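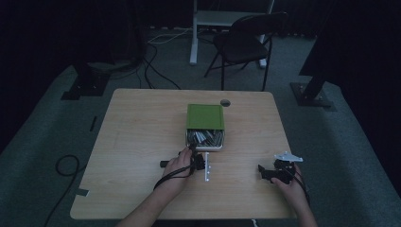 Progress report to the Bisht Fund
Project: Assisted packing at the Mutlow site
Grant holder: Wumetti
Submitted 21 Aug 2020 by Panagiotis Radonjić, project lead

1. Purpose of the report

The report covers the second period of the grant. It sets out what has been completed on the packing line at Mutlow, what remains open, and how the work of the packing staff has changed. Spending is reported separately in the financial return.

2. Work completed

The packing tasks at Mutlow are small and repetitive: opening a box, filling it with slender parts, closing the lid, setting it down for the next station. The grant supports the transfer of a share of these tasks to automated stations supplied by Skundwood. The method agreed in January is that packers perform the task themselves with a hand-held gripper in each hand, and that the recorded movements are used to prepare the stations.

Packers have now recorded 3808 demonstrations, against a target for the period of 1000. The difference is explained largely by the decision to release staff from the line for whole shifts. Under the earlier arrangement of single hours, much of the time went to setting up and putting away.

One station has been in daily use on the line since the start of the quarter. It handles the standard box only. Boxes with separate lids are still packed by hand, and the supplier has been asked for a revised date for these.

3. Effects on staff

Eight packers have taken part. All were trained on paid time, and participation was by request. Two of the eight have since moved into a new grade, station attendant, with responsibility for clearing stoppages and checking filled boxes before they leave the line. The pay scale for the grade was agreed with staff representatives before the first appointment was made.

No post has been lost during the period. The undertaking given in the original application – that any reduction in packing hours would be met through retraining or natural turnover – remains in force. We should report, however, that packers have asked what will happen after the grant ends, and that management has not yet given a written answer. A statement is in preparation.

Several packers reported tired wrists after long recording sessions. Sessions are now limited to half a shift, with a change of task afterward. Staff also asked that recordings not be used to compare the speed of one person with another. This was accepted, and the rule has been added to the site handbook.

Attendants describe the new work as less tiring but more often interrupted. Stoppages tend to come in groups, usually when parts arrive at mixed angles, and one attendant cannot always reach the station quickly while also checking boxes. Staffing at the busiest hours is under review.

4. Open matters

Delivery of the second station is late. Skundwood has confirmed the order but not the delivery date.

The training notes for attendants exist in draft and need review by the people who do the job. Paid time has been set aside for this.

5. Request to the Fund

We ask the Fund to approve an extension of 3 months, at no additional cost, to allow for the late delivery – the remaining budget lines are unchanged. A revised schedule is attached as Annex A.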